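Why Does a Jacket Keep You Warm?
By the Brimard Kids Science Desk - January

Quick question. Is your coat warm? Trick one! Hang it on a hook all night and it's the same temperature as the hallway. A coat doesn't make heat. You do.

Your body is like a little heater that never shuts off. Food goes in, heat comes out. On a cold day that heat wants to leave - fast. It moves from warm stuff (you) to cold stuff (the air). 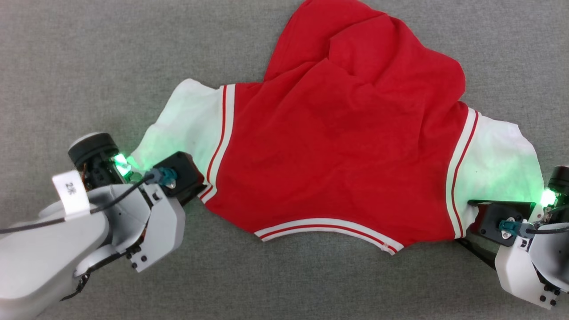 Air is the secret. Still air is really bad at carrying heat away, so clothes makers try to trap lots of it. Puffy coats do it with feathers or fluff. Layers do it too, with air stuck in between. Even folds hold a bit, like the deep ones in that bunched up red hood. Squash a coat flat and some of the air goes out, and so does some of the warm.

Wind is a problem. It pushes the trapped air out and cold air in. Zip up!

Water is worse. Wet fluff clumps togther and the air pockets are gone. Brrr.

Try it: fill 3 cups with warm water from the tap. Wrap one in a sock, one in a wool hat, leave one bare. Wait 40 minutes. Feel the water in each. Which one stayed warmest? Write it down before you forgett.

More from Brimard Kids
Why do we shiver?
How penguins share heat
What is frost?
Where do puddles go?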